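Media release
Cidano Office of External Relations
04/12/2024

CONSULAR AGREEMENT WITH BUENAVENTURA TO TAKE EFFECT IN THE NEW YEAR

The Cidano Office of External Relations today confirmed that its consular agreement with the authorities in Buenaventura has completed its final review and will take effect at the start of the new year. The agreement replaces the temporary arrangements under which citizens of Cidano living in Buenaventura have renewed passports, registered births and sought help in an emergency.

In a statement, the Office said it welcomed the outcome and thanked its counterparts in Buenaventura for their patience during a long and at times detailed negotiation. It rejected recent claims that the talks had stalled over the status of seasonal workers, noting that the text on that subject was settled in October and has not been reopened by either side.

According to the consular register, 1,347 citizens of Cidano currently reside in Buenaventura. Most are employed in shipping, fish processing and health care, and many have lived there long enough to raise families. The register is voluntary and the Office recognizes that the true number is likely to be higher. Citizens who have moved, married or changed employer since they last registered are asked to update their details before the agreement begins.

Under the new terms, residents will be able to lodge most applications at the honorary consulate in Buenaventura. Until now, applicants for a first adult passport have had to travel to the capital, often losing two days' pay to do so. The honorary consulate will also be authorized to witness signatures, certify copies of school and trade qualifications, and issue emergency travel documents valid for a single journey home.

The standard processing time for a passport renewal will be 35 days from the date a complete application is received. Incomplete applications will be returned with a written note of what is missing, and the processing period will begin again once the file is resubmitted. Fees are unchanged.

Applications may be made in person or through Clondix, the Office's online service, which already handles registrations for citizens living elsewhere in the region. Paper forms will continue to be accepted. The Office is aware that some older residents and crew members at sea cannot easily use the online service – a concern raised repeatedly during the public comment period – and there are no plans to withdraw the paper option.

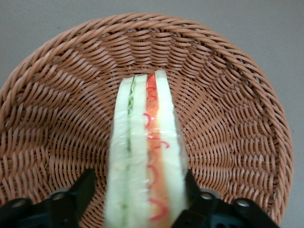
The agreement also sets out how each side will be notified when a citizen of the other is detained, admitted to hospital without next of kin, or reported missing. Local authorities in Buenaventura will inform the honorary consulate without delay, provided the person concerned does not object. Cidano has undertaken to do the same for residents of Buenaventura who are working or studying within its territory.

A joint working group with eight members, drawn equally from both sides, will review the agreement after its first full year of operation. Its findings will be published. The group may recommend changes to opening hours, staffing and the list of services offered, but any change to the text itself would require the consent of both parties.

The Office reminds travellers that the agreement does not alter entry rules. Visitors to Buenaventura still need a valid passport and, for stays connected with paid work, a permit obtained before departure. Permits issued under the temporary arrangements remain valid until the expiry date printed on them.

Community associations wishing to host an information session may write to the honorary consulate. Requests should state the preferred location and whether an interpreter is needed.

Media enquiries: Public Information Desk, Cidano Office of External Relations.

ENDS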